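Jalton Court Alert App: Six Weeks of Following a Local Case

I started following court cases in my county last June, after a break-in at a campaign office two blocks from my place turned into months of rumors on every neighborhood page.
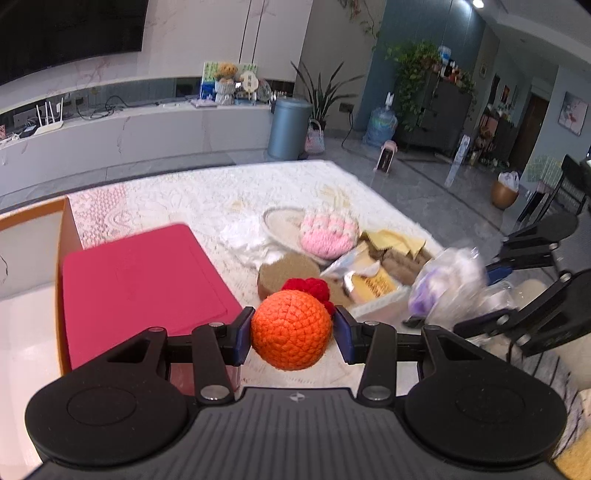 What I wanted was simple. When is the next hearing, what got filed, and can I read it? The county website will tell you, sort of, if you know the case number and don't mind being logged out every four minutes. Jalton does the looking for you, and I love it!

You type in a case number or a last name, pick the court, and it sends you a note whenever something new lands on the docket. I followed 49 filings in one case this way, from the first charging papers to a fight over which police videos the public could see. Most alerts reached me by breakfast the next day. One came in at 4 in the afternoon saying a hearing had moved to a different courtroom, and I would have sat in the wrong hallway without it.

The reading view is my favorite part. Long motions open with a clickable outline, and you can highlight as you go (I highlight way too much). The longest thing I opened was a 783-page exhibit bundle, and it scrolled fine on my old tablet. Searching it was slower, but it found the name I was after, even on pages that had clearly been faxed at some point.

I tried Stuvix before this. It covers more states and has a nicer calendar, but the alerts only said "case updated," and then you had to go dig. Ziltasus is good too if you mostly need federal courts, and I still keep it for that.

Some gripes. Sealed filings show up as blank lines with no label, so you can't tell a sealed motion from a glitch. The glossary is thin – "arraignment" is in there, "continuance" isn't. And sharing a document with a friend makes them sign up first, which is annoying.

The yearly plan is 40 dollars and you can follow as many cases as you like. I'm already using mine for the Popescu zoning lawsuit, where the next hearing is still listed as "to be set."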